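Part 3. Putting the board up and using it (small hanging stand + framed board set)

Read to the end before you start. Parts 1 and 2 covered unpacking and the stand itself. If the stand still wobbles go back to Part 2, don't carry on.

You need: the framed board, the packing sheet, two wall hooks, pencil, soft cloth. Tape measure if you have one. No drill for plasterboard walls, see the note at step 6.

1. Clear a bit of floor. Put the packing sheet down flat, or an old blanket.

2. Board face down on the sheet. Slide it, don't drop it, corners chip easily. Keep fingers out from under the frame.

3. Check the metal clips on the back. They should sit tight and not turn under your thumb. Loose one? Press it home with the flat of a spoon. No hammers.

CAUTION: clip edges can be sharp. Children out of the room for this bit.

4. Run the cloth along all the edges. Look for splinters, specially at the corners. Light sandpaper if you find any, with the grain.

5. Turn the board over, two hands, long side first. Wipe the white face dry. Do not use anything gritty, it marks and the marks stay.

6. Hooks go 281 mm apart, centre to centre. Mark in pencil, check with a level. For plasterboard use the Clesto stick-on hooks and leave them 15 hours before you hang anything. Brick: screws and plugs, not suplied.

NOTE: older sets (Tretov label inside the lid) have a different spacing. Measure yours first.

7. Stand goes back against the wall, board beside it or above. Leave a gap so clothes don't rub on the white face. Dark dye comes off on it and is a pain to shift. 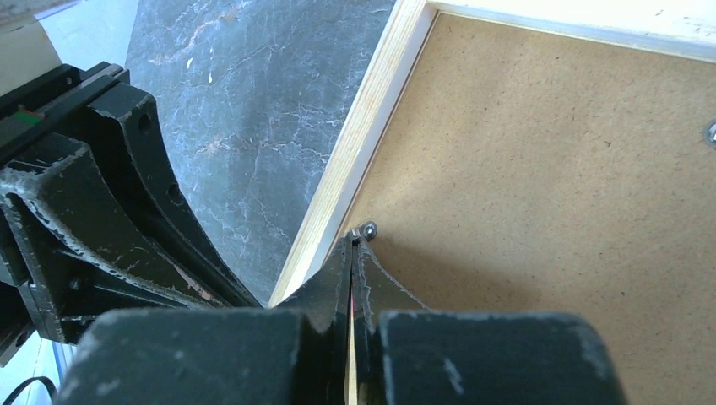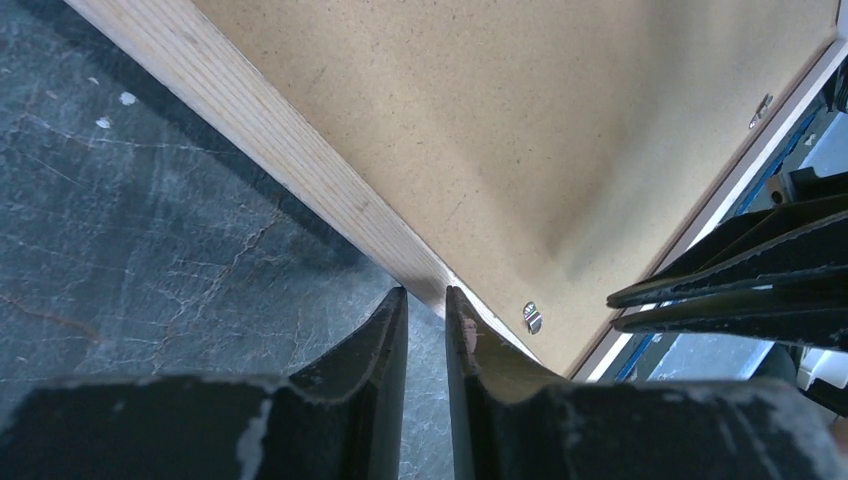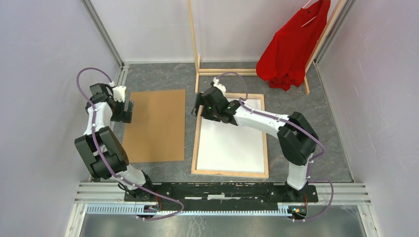 Loading the stand. One hanger at a time, heaviest nearest the upright, and no wet coats, the rails are thin and will bow. Start at one end, like the red garment on its white hanger, and let it hang free before adding the next. Long things will reach nearly to the floor so sweep first. Limit is 14 hangers whatever the length.

8. Last check. Push the stand gently at the top. It should come back and settle. If it walks, the base rails aren't sitting flat, loosen, press down, tighten again.

Care: dry cloth weekly. Tighten everthing again each September or when the heating goes on. Don't keep the set in a damp room.

Missing parts: write to Floarea Matei at Fetov spares, quote code 2000 and say which bag was short. Kozłowski hooks also fit but we can't replace those.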